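Flasik cell back up after finger swap

STADATLOW, 5 December 2020 – The soft-goods picking cell at Flasik is running again after a stop that was supposed to last a morning and took 3 days.

The cell, a single arm with a two-finger gripper and a small camera at the wrist, went down when one of the fingers began closing crooked. Techs first blamed the drive. Then the software. It was a worn guide and two screws that had backed out, and once the housing was open they decided to change both fingers and get it over with.

New fingers came from Skurnitz, the shop that does most of the small machining in town. Same length as the old set, slightly different tip. That small difference meant the camera had to be lined up again, the grip force reset and the whole table of stored poses checked one at a time. There are 283 of them. The old poses would have worked for most items, the crew said, but most was not good enough for a cell that runs overnight with no one standing at it.

Checks are done with plush goods. Soft toys give more than boxes do, and a finger that closes a hair too far will show up fast as a crease in the cloth. The Heinz ketchup bottle is one of the harder items on the list, with a long narrow neck over a wide body. The arm has to come in low with the fingers open wide, one each side, and stop before it closes. If the camera is off, one finger gets there first and the bottle tips.
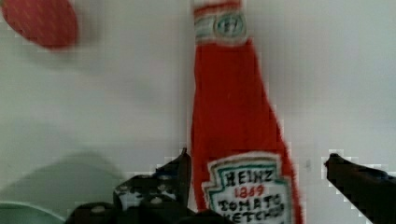
Crew ran that approach over and over at quarter speed before moving up. Grip force was started at the lowest setting and raised a step at a time. The embroidered lettering on the label is a help here – it gives the camera somthing sharp to focus on, where plain red cloth does not.

By the end of the final day the cell had made 755 test picks on the new fingers, with 14 drops. Most of the drops came early, before the camera offset was corrected. The rest were put down to one stored pose that had been typed in wrong and has been fixed.

Some changes to the upkeep routine too. Finger screws now get thread locker and a paint mark, so a loose one can be spotted from outside the guard. Guides get wiped and looked at every week insted of every month. Camera lens, same. A spare set of fingers will be kept in the drawer under the controller, already measured, with the offset written on the bag.

The last full service on the cell was in August, done by Olatunji under the original install contract. Guides were passed as good at that time. Flasik said it has no complaint about that work and that the cell has been run a lot harder this fall than planned.

Speed is being held at 80 percent of normal through the end of the month. A second set of guides is on order from Skurnitz, no delivery date yet.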